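Kitchen & Table > Dishes, Glassware & Flatware > Restaurant Ware

Home Forums New Posts Members Search

Tagged: restaurant china, thrift finds, everyday dishes

Anyone else switch to restaurant plates for every day?

carau_kitchen
I finally did it! Packed up the wedding set in July and now we eat everything off secondhand restaurant plates. I love them so much. They stack well, they're heavy in a good way, and I don't flinch when my kids unload the dishwasher. I paid 3 dollars apiece at a closing sale and came home with more than I had cabinet for. The oval ones are my favorite — a whole roasted fish fits, or a pile of dumplings, or just toast and eggs if you're feeling fancy.
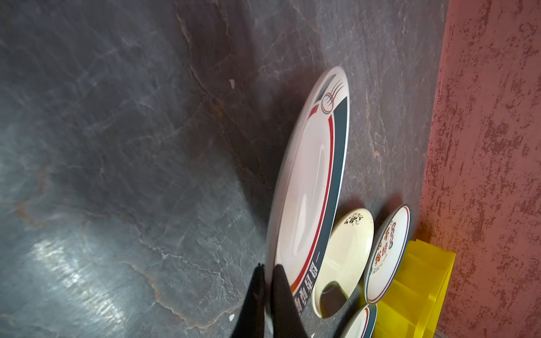

Oval platter on the counter, red and teal stripes along the side

What does everyone else use? And does anyone have a trick for gray fork marks? A few of mine have them.

PriyaSchumacher
Welcome to the club!! I've been on diner china for over 20 years and would never go back. For the gray marks, make a paste of baking soda and water, rub with a soft cloth, rinse, repeat. If that doesn't do it, a powdered cleanser made for cookware will. Go easy over any printed band.
— Priya Schumacher

mugs_and_more
Careful with cleanser on colored rims. I took the shine right off a green stripe that way and it never came back. Baking soda only for me.

PriyaSchumacher
Fair point, if the color sits on top of the glaze it will scratch. Run a fingernail across it. If you feel an edge, stay off it. If it's smooth you have more room to play.

tallstack545
Going to be the grump. Restaurant plates are too heavy and they take up the whole bottom rack. I bought a set, used it for one winter, gave it to my brother. Thin porcelain holds up fine if you aren't throwing it around. My Pavard bowls get used every morning and there isn't a chip on them.

carau_kitchen
Ha, you haven't met my kids. But I do agree about the rack! I wash the big ones by hand, in a plastic tub so nothing knocks against the faucet. The round ones with the logo are great too, I just love a plate with a little steaming bowl on it.

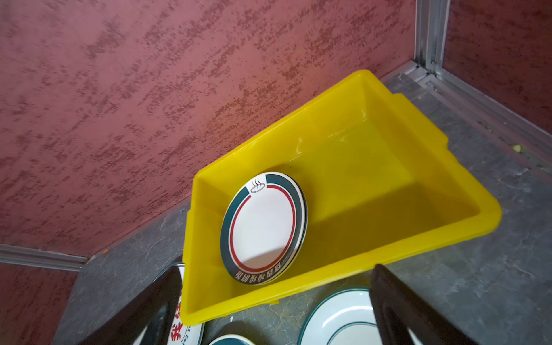 Round plate in the yellow tub

mugs_and_more
Oh that rim is wonderful. I have a soft spot for anything with a restaurant's mark on it. Does the printing go all the way around?

carau_kitchen
The teal goes around with a gap for the bowl, and there's Chinese lettering on the band across from it. I can't read it, so if anyone here can help I'd love to see a translation. I'll put up a straight-on close-up when I get a minute.

arnardottir_k
Second vote for the tub. I line mine with a dish towel and have not chipped a rim since. Also, don't stack them 30 high like I did. My shelf bracket gave up at 2 in the morning and I thought someone had broken in.

tallstack545
See, this is my point about the weight.

arnardottir_k
The plates were fine though! Lost one saucer. The shelf was the weak part.

PriyaSchumacher
Put felt rounds between the ones you don't use much and keep the everyday stack short. And carau, please do post that close-up, there's a thread for restaurant logos and people there are very good at tracking them down.

carau_kitchen
Off to find it now, thank you!

Related threads
Best oval platters for a small table
Gray marks on white glaze: what worked for you
Restaurant logos and backstamps: the Index thread
Arnardóttir stoneware, worth the price?
Dish tub or double sink?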